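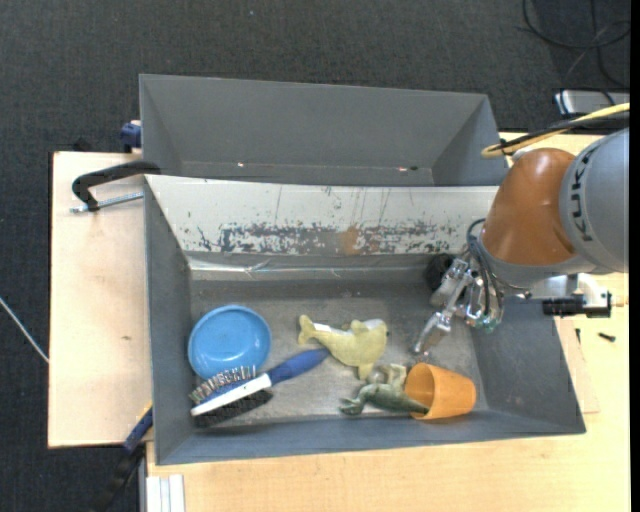 Bin-to-bin collection, notes from the second month

I said in January that I would write up how we gather the grasping examples, and then spent most of the following weeks changing how we gather them. The procedure has now been stable long enough to describe.

The task is deliberately narrow. Objects start in one grey bin, the arm picks one, moves it to the other bin and lets go. When the source bin is empty the roles swap and the policy runs in the opposite direction. The attraction is that the resets cost nothing. My earlier single-bin setup needed a person to put things back after every successful grasp, and the person was usually me.

Each attempt is logged as one episode: the overhead image before motion, the commanded gripper pose, joint torques through the approach, and an image of the bin after retreat. The success label comes from comparing the two images and checking finger position at the top of the lift. The checks disagree often enough to be annoying. A thin handle lets the fingers close nearly all the way, so the finger check calls a miss while the image difference correctly reports that the brush has gone. Disagreements go into a queue and get labelled by hand.

Object sets are rotated in groups. The current one has a blue bowl, a double-sided grooming brush, a yellow plush toy, a green frog and an orange plastic cup. I chose them for their failure modes. The bowl has one sensible grasp, on the rim, and a large number of tempting bad ones in the middle. The plush toy forgives almost anything, which inflates the success rate if you let it. The brush has bristles on one side and metal pins on the other, and neither is a surface I would choose to pinch. The cup is easy standing up and awkward on its side with the opening facing away from the fingers.

Things also end up inside other things. When the frog gets its end into the cup, a grasp on either one may bring both. We argued about the label for this. Osamu Kawaguchi wanted a double pick counted as a failure, on the grounds that the downstream task asks for one object. I wanted it counted as a success with a flag, because the grasp itself was sound and the flag can be filtered later. The flag won. You can throw a label away at training time, but you can't recover one you never wrote down.

Wear is a data problem too. The sloped wall of the bin has lost paint along its lower half, and the scraped band has a texture the old model found interesting. It proposed grasps on bare wall. I considered repainting and decided against it, as the paint would only come off again and the dataset would then contain two bins. Instead the wall attempts stay in as negatives. After retraining they mostly stopped.

Current settings, for anybody comparing:

Episodes per block: 60
Maximum seconds per attempt: 30
Candidate grasps scored per attempt: 16
Consecutive failures before the run pauses: 8

The pause matters more than I expected. Without it, an object wedged in a corner produces a long string of near-identical failures overnight, and these swamp the block. With it, I lose some collection time and the negatives are more varied.

Still to do: clamp the bins more rigidly, re-run the camera calibration on Wednesday, and write the script that replays the disputed episodes side by side. I have been scrubbing through them manually and it is slow work.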